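Small Plastic Buckets, Purple or Green – Trerkico Sorting & Party Range

Posted in August by the Trerkico shop desk

Back in stock. Round plastic bucket with a handle, tapered sides so they nest in the carton. Sold single or in cartons of 11. Same bucket as last year, new shade of purple, slightly darker then the old one. If you're matching an older set, order a spare or two and mix them up.

Good for snack packets, party favors, craft bits, pet treats, classroom odds and ends. Not for hot liquids. Not dishwasher safe – hand wash, dry upside down. 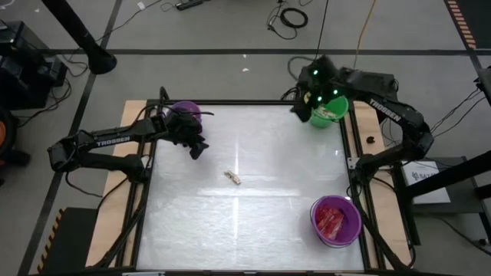 Colors. Purple and green only for now. Most people buy two of one and one of the other, so we made that a set (item 176). Orange is coming, no date yet. Please don't email about orange.

Bulk: 500 and up ships from the Delley warehouse, flat rate. 1,000 and up, ask for a quote first. Printing on the side is possible at that quantity, one color, allow extra time. Nogueira does the printing for us and they close for part of the summer.

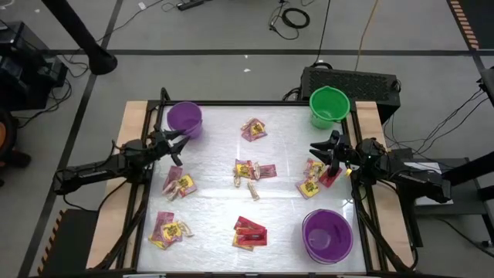 Sorting is what these get used for most. Dump everything out on a table, make piles, one kind per bucket, done. Works best if the buckets go at the corners and the middle stays free for the piles – two purple and one green, with pink-red packets, yellow ones and the little tan wrapped pieces spread out between them. Slick table covers are fine but the bucket will slide if you bump it empty. A square of shelf liner underneath fixes that. Wide packets go in flat or they spring back out.

Handle folds down against the side. It clicks out if you pull hard, clicks back in the same way. Spare handles sold in packs, see below.

Labels: we sell a clip-on tag that fits the rim. Tape works too, leaves some gunk. Marker comes off with rubbing alcohol, mostly. 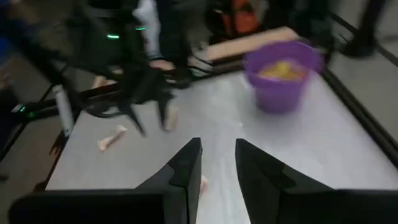 Purple bucket with yellow-orange contents, bone-shaped piece on the table.

Lids are seperate. The Jalari snap lid fits both colors, clear, a bit stiff the first few times. If you're storing pet treats get the lid, they go stale fast in an open bucket. Lids don't stack as well as the buckets do, leave room on the shelf.

Returns: unused, any reason, you pay postage. Cracked on arrival – send a photo and we'll replace it, keep the cracked one.

Related items
Jalari snap lid, clear
Spare handles, pack
Clip-on rim tags
Bucket set 176, two purple and one green
Shelf liner, cut squares
Delley storage crate, low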